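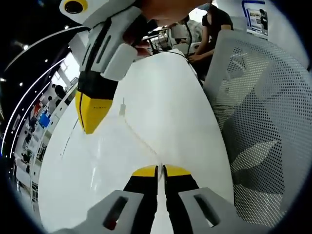
Two hand-held grippers over a white tabletop, with a small clear object standing between the operator and the far side of the table.

The first thing the demonstration lead at Brureo does in the morning is wipe down the table. The second is to close and open each gripper a few times to feel whether the fingers are moving freely. After that the day is mostly repetition: pick something up, put it somewhere, set it back, start again.

Brureo teaches robot arms to handle small, light objects. The company does not write the motions out in code. A person performs the task with a pair of hand-held grippers, one in each hand, and the recordings are used to train the software that later runs the arm. The lead has been doing this work for three years and now trains the other demonstrators. She asked to be identified only by her job.

"People think it must be like a video game," she said. "It's closer to packing boxes. You do a thing with your hands, you do it properly, and then you do it again."

We spoke at the table where she works, and later by phone.

She came to the job from a plant that assembled hearing aids, where she spent six years placing parts under a magnifier. She had no background in robotics and says she did not miss it at first. What mattered was that she could keep her hands steady for a whole shift and notice when she had begun doing something differently.

"The engineers can tell you what the model wants," she said. "They usually can't do the task fifty times in a row the same way. They get bored and start improving it."

Her own training took two weeks. The first was spent with the grippers and a tray of foam blocks. A gripper of this kind has two fingers that move toward each other in parallel, and everything a person would normally do with a thumb, a palm and a bent knuckle has to be done by those two fingers. You cannot roll an object between them the way you roll a pencil. You cannot tuck something against your palm while you reach for something else.

"You find out how much you cheat," she said. "I would catch myself steadying a block with my little finger. The robot hasn't got a little finger."

The camera is mounted on the gripper and sees what the gripper sees. A demonstrator who leans over and looks around the side of an object is using information that never reaches the recording. New people are taught to keep the object in view of the gripper itself, even when their own eyes have a better angle.

"If I can see it and the gripper can't, then I'm showing the robot a trick it can't do," she said. "It will try to copy my hand going to the right place and it will have no idea why the hand went there."

Brureo also uses remote control. In that setup, called Volel inside the company, the operator sits at a station and moves a pair of handles, and the real arms follow. She has worked on both and has firm views on each.

Remote control, she said, keeps you honest. The arm is the real arm. If it can't reach, you find out at once, and the recording never contains a motion the machine is unable to make. The drawback is speed. There is a small delay, there is no feel in the handles, and a task that takes four seconds by hand can take thirty through the station. Operators get tired and start making stiff little movements, stopping and checking.

"Then the robot learns to stop and check," she said. "You watch it run and it hesitates exactly where you hesitated. I had one that paused before every pickup, and I knew it was me, because I was the one who was nervous about that cup."

By hand, everything moves at the pace of a person. A demonstrator can feel through the grip when an object starts to slip, and she can correct without thinking. But the hand can also do things an arm cannot, such as twist past the limit of a wrist joint or swing an elbow out of the way. Some recordings have to be thrown out for that reason. She keeps a list of motions that look fine and always fail the check, and she goes through it with new demonstrators on their first day.

I asked which she would pick if she could only keep one.

"By hand, for most things. Remote for anything where the arm is working close to a wall or inside a cabinet. You need to bump into the cabinet yourself a few times."

Clear objects are among the hardest things she handles. Glass and clear plastic take on the look of whatever is behind them, and on a shiny surface they pick up glare as well. Thread and fine wire are worse. A thread can vanish from one moment to the next when the light changes, and it does not stay where it is put.

"With a block, the block is where you left it," she said. "With thread, you move one end and the other end has an opinion."

Her approach is to slow down only at the moment of contact. The reach can be quick. The last inch should be slow and straight, and the fingers should close evenly, without a snatch at the end. She teaches demonstrators to bring the fingers almost together before going in for anything thin, so that there is little distance left to close. If the gap is wide, the fingers tend to push the thread away before they catch it.

Two-handed tasks have their own rules. One hand usually holds and the other works, and the holding hand has to be as deliberate as the working hand. Beginners forget about it. They concentrate on the side where the action is, and the other gripper drifts.

"I tell them the still hand is also giving a lesson," she said. "If it wanders, the robot learns to wander."

Brureo's customers are mostly small manufacturers. One of the longer projects was for Bellitz, a firm that wanted a robot to load clear vials into a rack. The first round used 100 demonstrations, all done by her, all very clean. The robot managed well as long as each vial stood where she had always put it. Moved a hand's width to the left, it was missed.

"I was proud of those," she said. "They were beautiful and they were all the same. It had never seen a vial in the wrong place, so it didn't know there were other places."

The second round was done by three people. They changed the starting positions, turned the rack, and moved the table nearer the window and then away from it. They also recorded recoveries — a vial tipped slightly in the grip, set down, taken up again. She had been leaving those out of her sessions as mistakes. Now she asks for them on purpose, with one condition: the demonstrator has to finish the task. A fumble followed by a good recovery is useful. A fumble followed by a sigh and a restart is deleted.

There is some disagreement at the company about how much variety to allow. The engineers would like more demonstrators and more styles. She would like fewer styles. If one person takes a vial by the neck and the next takes it by the body, she said, the robot may aim for the spot between the two, and that spot is often the worst choice. Her rule is to vary where things are and keep the method steady. The engineers have mostly come around on picking tasks. They still argue over folding.

She is strict about breaks. Demonstrators work for 50 minutes and then put the grippers down, whether or not they feel tired. The weight of the tool sits forward of the hand, and the wrist notices before the person does. She can see it in the recordings afterward, when the approach angle starts to sag.

She also asks each demonstrator to watch the robot run what it has learned. At her old job she never saw a finished hearing aid on anybody, and she thinks the work suffered a little for that. When a trained arm goes wrong, the person who gave the demonstrations is often the first to spot the cause.

"An engineer will look at the numbers, and that's fine," she said. "I look at it and I see somebody's bad habit."

I asked whether it bothered her to teach a machine to do a job close to the one she used to have. She took some time over the question. The hearing aid plant closed before any robot got there, she said, and the placing work at the magnifier gave her headaches. She would have been glad to hand part of it over. She was less sure about the rest of it, the checking and adjusting, and she did not think the arms she had trained were near to doing that.

"They're good at the thing I showed them," she said. "Then somebody changes the tray, and they call me."

The next project is for a company called Lloyd and involves putting thin bags over small bottles. She has been trying it at home with kitchen bags and two pairs of tongs. So far the bag keeps sticking to itself, and she has not decided which hand should hold it open. Recording is due to start in June.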